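Subject: Re: [Endberg supporters] Pre-season friendly at Zirlow
Date: 16th August

Hello all,

Thank you for the report from the friendly. I could not travel, so I was glad to read it with my coffee. I answer below the parts I quote.

> We started with the same back line as in January, and for the first
> half it looked fine. Zirlow had one good chance from a corner and the
> keeper pushed it over. After the break we changed the whole midfield
> and lost the ball too easily. Final score 2-2. In my opinion we
> should stop playing the high line, we do not have the speed for it.

I agree about the midfield, but I am not sure about the high line. I have watched the recording of the second half, and both Zirlow goals came from our own throw-ins. The first one was thrown backwards under pressure, and the second went directly to their number 4. The defenders were in the wrong place because they were already moving forward, and I would not blame the system for this. If we drop deeper, the space between defence and midfield becomes bigger, and we had trouble exactly there.

What I would like to see is one holding player who stays. Last season we had this for the first weeks and we let in very few goals from the middle. Then came the injuries and we never went back to it.

> Also the pitch was very dry and the ball was bouncing strangely. Does
> anybody know if we train on the same kind of grass?

We train at the Medeiros ground until the end of the month, and it is watered in the evening. It is softer there and the ball stops sooner. So yes, there is a difference, and perhaps some of the long passes were too strong for this reason.

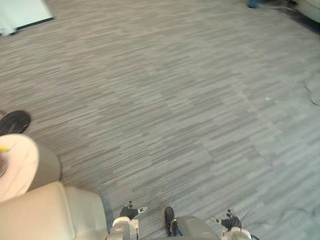 Pluso

Now to the practical matters for the first home match. The gates open earlier than last year and the away supporters will use the entrance on the river side. Please do not leave bicycles along that fence, they will be moved. The club has printed 500 programmes, and 100 of them are kept back for members, who can collect them at the ticket window before kick-off. You need to show your card, also if you are known there.

The bus is still not confirmed. I have written to the company again and I wait for the answer. If you want a seat, please write to me directly and not to the whole list, otherwise everybody receives it.

> One more question: is the standing area behind the goal open again?

The left half is open. The right half stays closed until the new barriers are checked, and I have no date for this. Season tickets for the closed part are valid in the left half, so you do not have to exchange anything.

If somebody has made notes about the first goal at Zirlow, please send them to me. On the recording the camera was turned the wrong way and I only hear the shouting.

Best greetings to everyone,
Pluso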